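Gripper Comparison, Simulated Kitchen Cell: Pre-Run Checklist
Site: Drulonthorpe
Date: 25 April 2023
Fingers under test: Pirkex narrow (set A), Turnside wide (set B)
Object: coiled loop
Controller build: 3925

1. Scene loads without errors. OK
2. Joint limits match the arm file. OK
3. Gripper force cap set to the same value for both sets. OK after correction. Set B had been left at the default.
4. Physics step rate at 1000 Hz. OK
5. Arm clear of counters at start pose. OK, see comment. 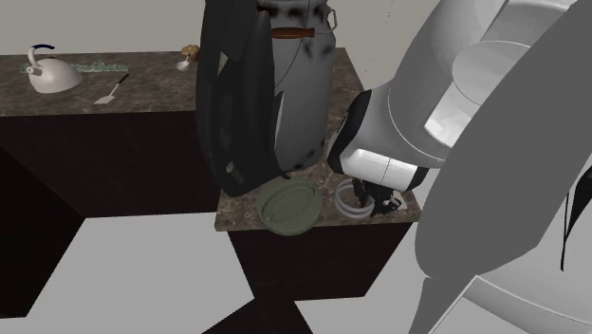 Item 5. Gripper over the small counter, fingers pointing down near the white coil.

Comment on 5: Check clearance from more than one view. Do not sign this off from the overview alone.

6. Wrist view streaming to the log. OK
7. Wrist view usable for judging finger placement. Pass with comment.
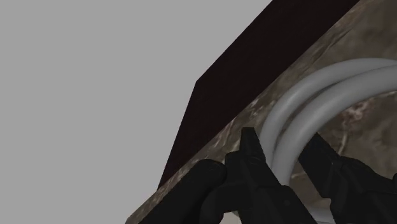 Finger placement is scored before the close command is sent, and the same rule applies to both sets. Score it from the wrist view and note which part of the coil the fingers are on. With the lower loop between the center and right fingers and the upper one outside them, write "lower loop only." Do not write "coil." The Kavanagh sheet has one box for this and it is too small, so use the back.

8. Collision meshes on for fingers and object. OK
9. Contact log recording. OK. Test file closed at 1235 lines.
10. Loose objects settled before start. FAIL. Reset the scene and check again before the next run.
11. Side view saved with each trial. OK

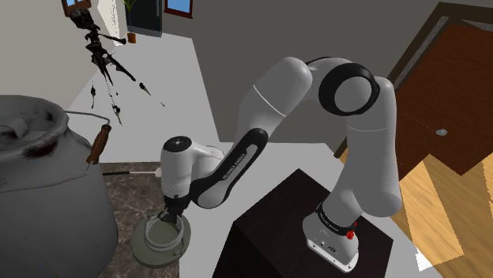

Grasp checks are done at the moment of closing and again after the lift command. The two results go in separate columns. A closed grasp with the coil still on the round base, as in this view, counts for the first column only. Leave the second blank until the lift has been scored.

12. Trial numbering continues from last session. OK, next trial is 307.
13. Stop command tested from the console. OK

Result: hold. Item 10 open. Items 3 and 7 to be looked at again in June when the sheet is revised.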